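校园周边步道巡检小车:设备采购与预算规划报告

课程设计小组报告
执笔:Zixuan Yan

先说说我们要做的事情。Trosumside 的步道沿着草坡和树林绕了一大圈,落叶、碎石和路边杂草一年四季都要人去看。我们小组的课题,是给一台小型轮式巡检机器人列出一份买得起、用得上、也说得清楚的设备清单,让下一届同学接手时不用从零开始。报告写得有些啰嗦,请老师多包涵,因为很多决定都是反复改过的,我想把改的过程也留下来。

步道的几段路面和路边情况:

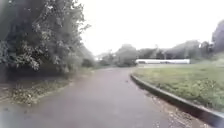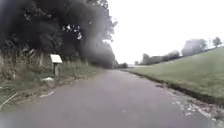
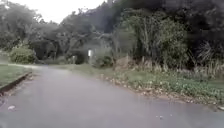
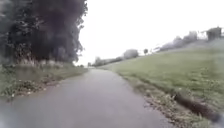

一、从路线倒推需求

刚开始做预算的时候,我们犯了一个现在想起来有点脸红的错误:先去翻产品目录,看中什么就往表格里填什么,填到后来,表格漂亮极了,总价也高得吓人。指导老师看完只问了一句:“这台车到底要走什么样的路?”我们几个面面相觑,第二天就老老实实去走路线了。

走完以后,需求反而变得很朴素。路是铺装路,没有台阶,所以不需要履带,也不需要很夸张的越障能力。但是路边的情况比较杂,有的地方有路缘石,有的地方草和柏油直接连在一起,界线很不整齐,还有落叶和碎石盖在边上。小车如果只靠识别车道线来走,肯定行不通,因为路上根本没有画线。再加上这里阴雨天多,路面常常是潮的,防水和轮胎抓地就从“最好有”变成了“必须有”。

我们最后把需求写成了一张很短的表,每次想加东西的时候都拿出来对一对:

底盘:四轮,能在潮湿柏油路上稳定行驶,偶尔压到落叶和小石子不打滑、不卡轮。
感知:能分辨路面和草地的边缘,不依赖标线。
防护:小雨中可以继续工作,接插件不外露。
续航:走完一圈还要有余量,能自己回到出发点。
维护:坏了的部件学生能自己换,不必整车寄回厂家。

最后一条是我坚持要加的。上学期隔壁组的设备送修,一等就是大半个学期,看着他们每天在实验室里对着空架子叹气,我实在不想重演一遍。

二、底盘:Tolteven 还是自己搭

底盘是整份预算里最大的一块,也是大家争得最久的一块。候选方案有两个:一个是直接买 Tolteven 的成品底盘,另一个是用 Peng 的电机套件自己搭车架。

支持自己搭的同学理由很充分,省钱,而且能学到东西。我一开始也站在这一边,还兴冲冲地画了车架草图。可是真正把零件一项一项列出来以后,问题就冒出来了:防水外壳要单独定做,减震要单独配,驱动板的接口和我们现有的主控对不上,还得再买转接板。零零碎碎加起来,省下的钱已经剩得不多,装配和返工的时间却还没有算进去。

所以最后我们选了 Tolteven 的成品底盘,Peng 的电机套件保留一套,作为备件研究和教学拆装用。这个决定也照顾到了想动手的同学,大家都还算满意。需要提醒下一届的是,询价的时候一定要问清楚报价里含不含充电器和轮胎,我们第一次拿到的报价单两样都不含,差点就按那个数字报上去了。

三、传感器:先做减法

传感器这部分,我们改了三稿。第一稿里有激光雷达、双目相机、热成像,还有一个气象站,现在看来简直像在给科考队配装备。第二稿砍掉了热成像和气象站。第三稿才真正坐下来想:每一样传感器,究竟回答的是哪一个问题?

前视相机回答的是“路在哪里”,这个不能省。我们建议买防护等级高一些的型号,镜头前加一块可以拆洗的保护玻璃。湿天里画面容易发糊,远处的树和坡顶会连成灰蒙蒙的一片,所以不要指望靠单个相机看得很远,把近处的路面边缘看清楚更要紧。预算有限的时候,与其追求高分辨率,不如把钱花在感光和防雾上。

激光雷达回答的是“前面有没有东西”。我们选了 Stumen 的单线型号,没有选多线的。单线雷达对低矮的路缘石不太敏感,这是它的弱点,我们打算把它装得低一点,再配两只朝下的测距模块来补。这一套加起来仍然比多线雷达便宜不少,代价是标定会麻烦一些,需要在计划里多留时间。

定位方面,树林旁边的卫星信号恐怕不会太好,树冠密的一侧会挡住一部分天空,而草坡那一侧比较开阔。我们的方案是卫星定位加轮式里程计,再加一个惯性模块,三者互相校正。这几样都不贵,实验室里也有现成的惯性模块可以借用,所以没有单列采购。

四、数量和备件

很多同学做预算时只算“一台车要多少”,不算“坏了怎么办”,我们也差一点这样做。下面是定下来的数量:

轮胎:6 条,其中四条装车,两条备用。
防水接插件:10 对。
镜头保护玻璃:10 片。

保护玻璃买得多,有同学笑我太谨慎。可是这东西便宜,又最容易被沙粒刮花,单独补买一次的运费都快赶上玻璃本身了,一次买够比较省心。接插件也是同样的道理,每次拆装都会有磨损,手边有新的,调试的时候心情都会好很多。

运输箱我们本来没有列,后来才想起来,小车从实验室搬到步道入口要上下楼,总不能每次都抱着走。最后加了一只带轮子的箱子,单价 169 元,是整张清单里最便宜的几项之一,却是全组一致同意、连讨论都没讨论的唯一一项。

五、采购顺序

我们建议分两批买。第一批是底盘、前视相机和运输箱,到货以后先做遥控行驶,把不同路段的画面录下来,看看小车在湿路面上转弯和刹车的表现。第二批才是激光雷达和测距模块。这样安排的好处是,假如第一批测试发现底盘高度或者安装孔位有问题,第二批的支架还来得及改。

如果一切顺利,第一批可以在五月到货。考虑到期末大家都忙,第二批放到假期以后再下单也可以,不必硬赶。供应商那边我们已经打过招呼,报价会过期,下单前需要重新确认,请接手的同学务必留意。

六、还没有解决的问题

夜间照明没有列入预算。我们目前只考虑白天巡检,但如果以后要在傍晚运行,车灯和反光标识都得补上,电池也要重新算。

遥控急停的有效距离还要实测。步道有弯,树丛会挡住视线,操作的人未必总能看到小车。在测清楚之前,我们的规矩是人要跟着车走,走在车后几步远的地方,手里拿着急停。

还有落叶。秋天路边的叶子会越积越厚,路面边缘被盖住以后,识别效果会差到什么程度,我们现在没有数据。建议第一批设备到了以后,尽量多录几种天气和几个季节的画面,哪怕当时用不上,也先存着。

最后谢谢指导老师一遍一遍地看我们的表格,也谢谢组里每一位陪我在雨后走路线的同学。询价记录和三稿清单都放在小组的共享文件夹里,文件名前面标了稿次,第三稿是现行版本。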